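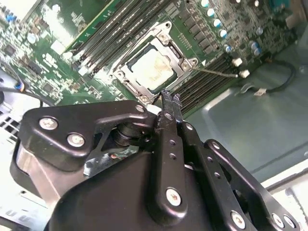

Westik to adapt Willeritz games as animated series

Game publisher Westik today confirmed that it has reached an agreement with animation studio Samik to produce a television series based on Willeritz, its long-running fantasy role-playing franchise. The first season is in pre-production and will go to streaming services in Canada and abroad.

The agreement covers three seasons, with an option for two feature-length specials. Westik keeps all rights to the Willeritz name, characters and music. Samik will handle writing, design and animation at its own studio.

"Players have asked us for years what happened in the harbour towns before the first game," said Kirsten Morin, Head of Licensing at Westik. "The series gives us the room to tell that story properly, and our own writers will read every script."

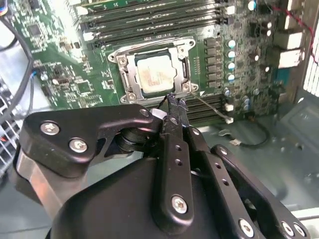 Processor socket and memory modules on a computer motherboard.

Ghizlane Sqalli will serve as showrunner. Fotis Vlachopoulos, who composed the score for the first three Willeritz games, will return to write new themes for the series. Casting is expected to begin in October, in both English and French.

The first season will follow Pan, a ferry pilot who appears briefly in the second game, and is set 28 years before the events of the original title. No knowledge of the games is required.

Development of the next Willeritz game is not affected by the agreement and continues under director Muthu Kamath. Westik will announce a broadcast partner and release window at a later date.

Media enquiries: Leilani Gallagher, Communications, Westik. Artwork and the series logo are available to accredited media on request.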